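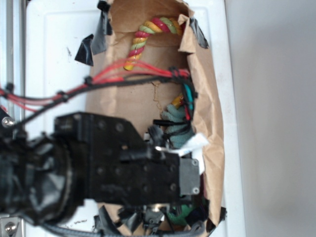
Stop buying bins and keep using paper bags, says my sister, who will come out of this looking right if I'm not careful. Her position is that a grocery bag is the best dog toy storage there is. It costs nothing, it's the right height, and when it gets disgusting you put it out with the recycling.

My position is that ours is torn. The top went ragged, one side folded out like a collar, and the paper is so creased it has given up on being a rectangle. It came from Favitz, where they still ask if you want paper in a tone that suggests you shouldn't.

I've been through one wire basket (rope toys snag in it) and one lidded Zeltano tub (the dog treats the lid as the toy). So I'm back to paper. Is there a way to make a bag last more than a couple of weeks, or do I accept that this is a subscription?

I rent, so no screws in the wall please.

*Posted by **creased_again** in Home & Storage, May*

---

## Answers

### lestness_lurker

Fold the top down before you use it. Two folds, outward, each as wide as three fingers. The rim is where a paper bag always goes first, and a cuff makes it several layers thick. Run your thumbnail along the crease or it will creep back up by dinner.

Then put a second bag inside the first. They nest if you open the inner one fully and push the corners down with your fist. Mine are from the Lestness farm stand and the doubled ones have outlived a floor lamp.

Yours is past the cuff stage if the rip runs far down. Cut it off level below the tear and you'll have a shorter bag, which for rope toys is fine. They don't stack anyway. They lie there like pasta.

**creased_again** replied: I cut it level. It is now a tray.

### tapeworm437

Tape. I don't know why people go looking for an alternative to tape.

If the bag keeps flopping over, stick it to something flat and upright. Side of a shelf, back of a door, a panel, whatever you've got. Go for the upper corners and give each one its own piece. Fold the tape over the edge of the paper so it grips front and back, and press it down onto the surface behind.

A few things I learned by ruining a door at the Van Loon apartments:

- Black electrical tape leaves goo on paint. Cloth tape peels off cleaner, but test a bit somewhere boring first.
- Wipe the surface. Tape will not stick to dog.
- If there's already a hole in the front, leave the hole. Tear it wider and it becomes the door. You reach in through it, and so does the dog, and the top stops getting mauled.

That last one sounds like giving up and it is, but it works. A big oval opening and a bright toy you can spot from across the room. Braided rope is good for this because it catches on things and stays up where you can grab it.

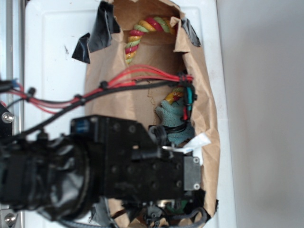 ### beige_by_choice

Buy a canvas tote. Done.

**tapeworm437** replied: Then you have to wash it.

**beige_by_choice** replied: I have never washed it.

### creased_again (follow-up)

Thanks, all. Went with tape in the upper corners plus the hole-as-door method, because the hole had been made and I wasn't consulted. It has held for 15 days. The edges have curled outward and the whole thing looks like something hatched from it, but the toys go in and the toys come out.

I tried the double bag too. The inner one slid down and took a tennis ball with it, and I could hear the ball but not reach it. I had folded the cuff the wrong way, inward, so that's on me.

One more question while I'm here. The rope toy sheds. Little red and yellow threads all over the bottom of the bag, and I'd like to know if it can be trimmed or if trimming makes it unravel faster. Happy to start a new thread if that's the rule.

**lestness_lurker** replied: New thread, but don't trim above the knot. And throw it out once long strings start coming loose, they're bad news if swallowed.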